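Speaker notes - bakery counter talk, February 12, 2025, Mostyn room

Start late if Efa still on the door. Say hello, say thanks to Ngaio for the slides. Don't read the slides!!

1. Why serving ware at all. Everyone spends on ovens, then puts a good bun on any old plate. Pause. Ask who has done it (hands up).

2. Skirska shop, before and after. Old tray was steel, flat, buns slid into each other. Eluned hated it - tell the tongs story, keep it short.

3. Bowls vs trays. Bowl keeps things together, takes less counter. Bad for anything iced. Yung-ching will argue, let him, 3 mins max.

4. Colour. White makes pale dough look paler. Beca tried grey, no. Mention price, 70 for the Woltton set, then move on quick

Click through three, no talking.

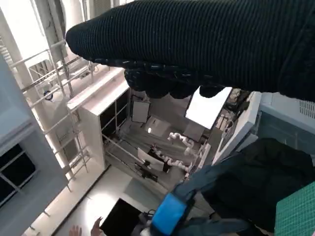
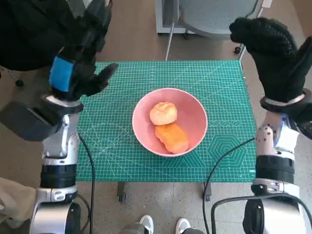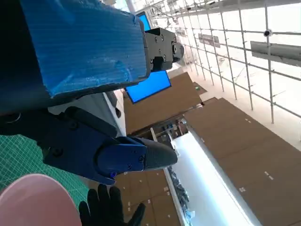

Back to colour and what sits next to what. Pale bakes need a neighbour, a plain bun on its own gets passed over, teh eye wants something stronger beside it. Go back one slide if they look lost - pink bowl, pale golden bun with the lumpy crusty top, long orange pastry right up against it. Ask which they would pick up first. Then ask what they'd swap the bowl for. Dont answer it for them.

5. Crumbs. Wipe between batches, cloth not brush. Handout has the rest.

Questions, then tea. Get the Trineo lead back off Beca.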